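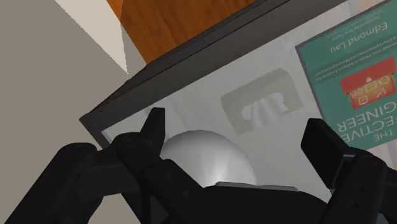
Ticket: Left channel drops out on side B transfer, Nilholm live tape
Status: Solved
Opened by: Vesna Perić
Assigned to: Stojan Kos

Vesna Perić wrote:
Hello, I am preparing the Nilholm concert tape for the reissue on Palladberg and I have a problem which I can not solve alone. The tape is the original cassette master from the show in Zondarard. Side A transferred without any trouble. On side B the left channel becomes weak in the third song and then disappears for a few seconds. It comes back, and later in the long instrumental it happens again. On the left channel is the second guitar, so the loss is very easy to hear.

What I have tried already:
Cleaned the heads and the pinch roller with alcohol and waited until dry.
Changed the cable between the deck and the interface.
Swapped left and right at the interface input. The fault moved to the other side in the recording, so the interface is good.
Played another cassette of the same brand for one full side. No dropouts.

The deck is the one from the small room. I record at 24 bit and there is no noise reduction switched on. Please advise before I play the tape many more times, I do not want to wear it.

Stojan Kos wrote:
Thank you for the clear list. Two questions. Do the dropouts come at the same place each time you play it? And is only the high end lost first, or the whole signal at once?

Vesna Perić wrote:
I have played side B two times only. The first dropout is at the same place, in the second verse. The other one moved, it was earlier in the second transfer. The high end goes first - the cymbals become dull, then everything becomes quiet.

Stojan Kos wrote:
If one of them moves then I do not think it is damage on the oxide only. It sounds like the tape does not sit flat against the head. On side B the tape runs from the other reel, and an old pressure pad can hold it on one edge and not on the other. Please stop the transfers and look at the pad through the opening in the shell. It should be straight and it should spring back when you push it very gently with a cotton stick.

Vesna Perić wrote:
The pad is tilted. The felt is still there but the glue has let go on one side. The shell is welded, there are no screws.

Kuldeep Lodhi wrote:
I join because I did the D'Souza demo tapes in September and had the same thing. Do not glue the old felt back. I opened the welded shell along the seam with a thin blade, slowly, starting from the corner far from the tape. Then I moved both hubs together into a new shell with screws. Watch that the tape goes around both corner rollers and that the slip sheets lie with the right side to the tape. I forgot one sheet the first time and the tape squeaked for the whole side.

Also, after the new shell, set the azimuth again for each side. I play a part with much cymbals, sum the two channels to mono and turn the screw until it is brightest.

Vesna Perić wrote:
Thank you Kuldeep. I will do it tomorrow morning when I have a calm hand. Must I fast forward the tape before I play it?

Kuldeep Lodhi wrote:
Yes, wind it one time to the end and one time back, then leave it for an hour.

7th December, Vesna Perić wrote:
The tape is in the new shell. The moving dropout is gone. The one in the second verse is still there but it is now much shorter and only a little dull, so I believe this is a real fault on the tape. I asked Ermira Atanasov, who has the audience recording from the same night, and she will send me a copy of that song. If the speed is near enough I will patch the second verse from it, and write this in the sleeve notes.

Stojan Kos wrote:
Good. Please keep the transfer without the patch also, and store it with the old shell in the same box. I close the ticket. If the audience recording runs at a different speed, open a new one.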